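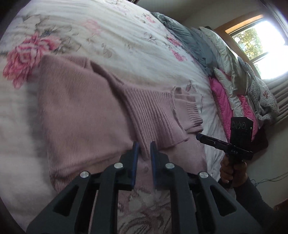

Wie oft müssen die blauen Fingerpads am Handgreifer getauscht werden?
Alle 900 Griffe, oder sofort, wenn ein Pad an der Kante hochsteht. Den Zähler findet ihr in der Datei pflege.csv, Spalte griffe_seit_tausch.

Stand dieser Karte: 7. Juli 2026, Version 4

Worum es geht
Ich bin Ebuka und kümmere mich um die beiden Handgreifer aus dem Projekt Cusance. Der Datensatz hat 344 Episoden, alle mit Kleidung auf dem Bett: Strickjacken, Pullis, ein paar Schals. In diese README schreibe ich, wie die Geräte eingestellt waren und was ich daran gemacht habe, damit ihr beim Training nicht über dieselben Sachen stolpert wie Myroslav und ich im April (das war ein Spaß!).

Einstellen vor jeder Sitzung
Erst die Finger ganz schließen, dann den Nullpunkt speichern. Die Pads sollen sich auf ganzer Länge berühren - ein Blatt Papier dazwischen klemmen und ziehen, es muss oben und unten gleich schwer gehen. Danach die Gelenke von Hand durchbewegen. Hakt eins, nicht mit Öl fluten, sondern den Bolzen raus, abwischen, ganz dünn fetten, wieder rein. Bei Feinstrick ist das wichtiger, als man denkt, die Fusseln wandern wirklich überallhin. Ich hab mal einen halben Nachmittag an der Kalibrierung geschraubt, und dann saß da ein rosa Wollknäuel im Gelenk.

Linsen mit dem trockenen Tuch abwischen, kein Spray. Und schaut bitte nach, ob das Kabel hinter euch frei liegt, bevor ihr losgreift.

Pads wechseln
Alte Pads langsam abziehen, Kleberreste mit Isopropanol weg, 40 Minuten ablüften lassen. Neue Pads von unten nach oben andrücken. Dann Nullpunkt neu speichern und im Protokoll eintragen, sonst weiß Jarosław bei der Auswertung nicht, warum die Öffnungsweite plötzlich springt. Die Ersatzpads liegen in der Schublade mit dem Aufkleber Penham.

Bekannte Macken
Gegenlicht: Wenn ein Fenster im Bild ist, brennt es gern aus. Ich habe die Belichtung fest eingestellt und lasse sie so, die Automatik pumpt sonst bei jeder Drehung.
Spiel im linken Finger: betrifft die Episoden vor dem Umbau im April. Sie sind mit spiel_links markiert, rausgeworfen hab ich sie nicht.
Rippenbündchen: Die Pads rutschen quer zur Rippe leichter als längs. Wer Greifkräfte schätzen will, sollte das im Hinterkopf haben.

Noch offen
Die Anleitung fürs Tauschen der Fingerlager schreibt Myroslav, sie kommt in den Ordner wartung. Fehler in den Protokollen bitte direkt an mich, gern mit Episodennummer.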